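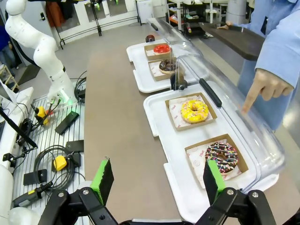
3.2. Ámbito del estudio y recogida de datos

El trabajo de campo se desarrolló en los municipios de Grerdale y Rultgate durante el mes de diciembre, periodo en el que el comercio alimentario de proximidad concentra una parte elevada de su facturación anual. La unidad de análisis es el acto de compra individual en establecimientos de panadería y bollería con venta asistida. Quedaron excluidas las compras por encargo y las realizadas por otros negocios de hostelería.

Se registraron 1379 actos de compra en cuatro establecimientos. En cada uno de ellos se anotaron la franja horaria, el número de artículos adquiridos, el importe y la presencia o ausencia de una intención de compra declarada antes de llegar al mostrador. Esta última variable se obtuvo mediante una pregunta única formulada a la entrada, conforme al protocolo de Sebastian, que distingue entre compra prevista, compra parcialmente prevista y compra no prevista.

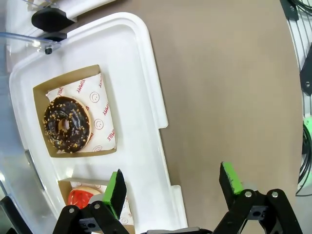

La categoría intermedia plantea dificultades de codificación. Un comprador que declara acudir «a por pan» y adquiere además una pieza dulce puede clasificarse en el segundo o en el tercer grupo según el peso que se conceda al artículo añadido. Se optó por un criterio de importe: cuando lo no declarado superaba el 70 % del total abonado, el acto se consideró no previsto. Los casos dudosos fueron revisados por dos codificadores independientes y las discrepancias se resolvieron por acuerdo.

3.3. Condiciones de exposición

La literatura sobre compra impulsiva atribuye a la visibilidad del producto un efecto que no siempre se separa del de la accesibilidad. En el presente estudio ambas dimensiones se trataron como variables distintas. La primera recoge si el artículo puede verse desde la posición de espera; la segunda, si entre el comprador y el artículo media una barrera física, aun cuando esta sea transparente (figura 4).
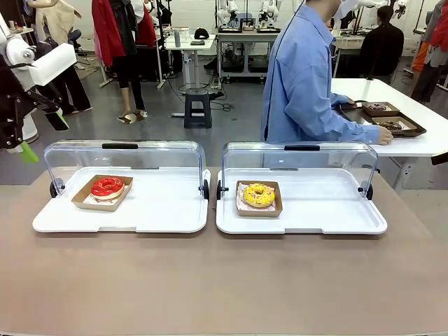

Figura 4. Bandejas blancas de exposición con tapa transparente curva y asa negra. En la de la izquierda, rosquilla con glaseado rojo sobre papel estampado.

Para la estimación se empleó un modelo logístico con efectos fijos de establecimiento y errores agrupados por franja horaria. Las franjas con menos de 100 observaciones se fusionaron con la inmediatamente posterior. El precio se introdujo en logaritmos y no se aplicó corrección estacional, dado que la totalidad de los registros corresponde a un mismo mes. Los resultados se presentan en el apartado siguiente, desagregados por municipio.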